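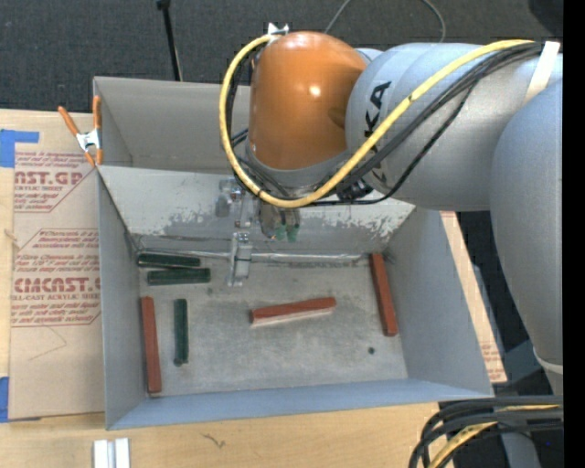 Plostau bin trial

Reference > Robotics > Gripper testing > Plostau bin trial

Last updated: November

The Plostau bin trial is a bench procedure for comparing robot grippers on the same arm. It was drawn up by Nerys Parri and Heriberto Figueroa at the Sotomayor workshop, where it is used to decide which fingers and wrist cameras go on to longer tests. The trial measures how often a gripper can lift a slender block out of a metal bin without help, and how often it fails near a wall or in a corner.

Setup

The arm is mounted beside a wooden table and reaches over an open gray bin. Red and dark green rectangular blocks are laid on the bin floor at mixed angles, some close to the walls and some in the open middle. The bin is held to the procedure's marks by a spring clamp, and blue tape is used on the table for reference.

Cables are routed outside the arm and tied back with a strap. Early versions of the procedure left routing to the operator. Parri later added a rule that all cables must clear the rim of the bin at the lowest wrist position, after two runs were lost to a cable catching on the edge.

The bin itself is not replaced when it becomes worn. Scratches and flaking on the inner surfaces change the way light falls on them, and the authors wanted camera results to include that effect. A new bin was tried for a short time and gave better detection scores than any of the grippers later managed in normal use.

Procedure

A full trial has 185 attempts for each gripper. The blocks are reset by hand after every 12 attempts, following a printed set of layouts. The operator may not move a block between resets, even if it has come to rest flat against a wall.

An attempt counts as a success if the block is lifted clear of the rim and held until the arm reaches the release point. Three kinds of failure are recorded:

Miss – the fingers close without touching a block.
Slip – the block is touched or lifted but not held.
Stop – the controller halts the arm because of contact with the bin.

Stops are treated as the most serious result. A gripper with 11 or more stops is withdrawn from the comparison, whatever its success rate.

Grippers and controllers

The first comparison set a parallel gripper from Grisasach against an older workshop design with longer fingers. The Grisasach unit did better in the open part of the bin. The older gripper reached blocks along the walls more often, since its fingers were thinner at the tip, but it also slipped more when it took a block near one end.

A second comparison kept the Grisasach gripper and changed the controller. Yolanda Ortuño ran it with the workshop's standard controller and then with one from Nelex, which slows the arm over the last part of the descent. The number of stops fell with the Nelex controller. Each attempt took longer, and the full trial no longer fit into one working shift.

Camera placement

Two camera positions are allowed under the procedure: one fixed beside or above the table, and one on the wrist. The fixed camera sees the whole bin before the arm moves in, but the arm blocks part of its view during the pick. The wrist camera keeps the target in sight for longer and is more easily confused by reflections from the bin floor.

Kanyarat Ratanaporn compared both positions using the same layouts. Red blocks were found equally well by either camera. Dark green blocks were missed more often by the wrist camera, mostly in the back corners – the workshop now runs a separate lighting check before each trial.

Limits

The trial uses one shape of block, and its results say little about soft or round objects. Myfanwy Bellis has also pointed out that hand resets vary between operators, even with printed layouts. A version with a second operator checking each reset was proposed but has not been adopted. Results from different arms are not compared under the current rules.

Related articles
Parallel gripper
Finger tip wear
Wrist camera calibration
Cable routing on robot arms
Nelex controller
Sotomayor workshop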